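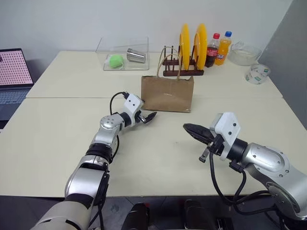 Paper bag, big white table.

Friday, notebook for the Edmont guide. Desk day.

Opened the resort sheet for Solanki first because it's the shortest and I wanted to feel productive before coffee. It calls the place "a tranquil fishing village." There were two boats in the harbor in August and one of them was full of geraniums. Changed it to "small harbor village" and left a note for whoever does the captions, since the old caption still promises nets.

Walking times are the bigger mess. The sheet says the upper apartments are five minutes from the beach. Going down, fine. Coming back up with a cooler and a wet towel I stopped at every bench, and I now know the benches well. Proposed wording: "5 minutes down, allow longer for the return." Hulton's own brochure shows the same hill as a dotted line with a smiling sun on it, so we're already ahead on candor.

Counted up the listings after lunch. The database has 1068 places to stay across the whole coast and 422 of them claim a sea view. I don't doubt there's sea involved. Two that I checked myself have it from the bathroom, if the window is open and you're tall. Not going to fix all of those this month. Idea for colleagues: split the tag into "sea view" and "sea view (partial)" and let the owners pick. They will all pick the first one. Do it anyway.

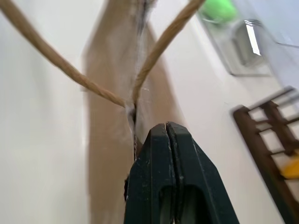
The Liver ferry page still needs a rewrite and I keep putting it off. The timetable changed before summer and our table didn't, so anyone following us to the island gets a nice long sit on the quay. I pulled the table for now and put in a line telling people to check at the ticket window. The boarding part is also wrong: it says there's a gangway with railings. What you get is a ramp with a rope on one side, twisted tan stuff, the kind where you can see every turn of the strand, and you hold on to it or you don't. I'd like the page to say so plainly, for anyone traveling with a stroller or a bad knee. Also the crossing is listed as "bracing," which I wrote, and which I would like to withdraw.

Restaurants: cut the fish place by the slipway (closed, shutters down both times I went). Kept the bakery. Kept the pizza place under protest. The beach bar at Solanki wants to be moved from "snacks" to "dining" and sent a menu to prove it. The menu is snacks.

Still open:
Parking at Edmont, is the upper lot free after 6 or is the machine just broken
Bus stop at the bottom of the hill has a new name, find out what it is
Hulton want their logo bigger. No
Photos of the coast path, the ones we have are all of the same gate

Stopped at 5. Ferry page still not written.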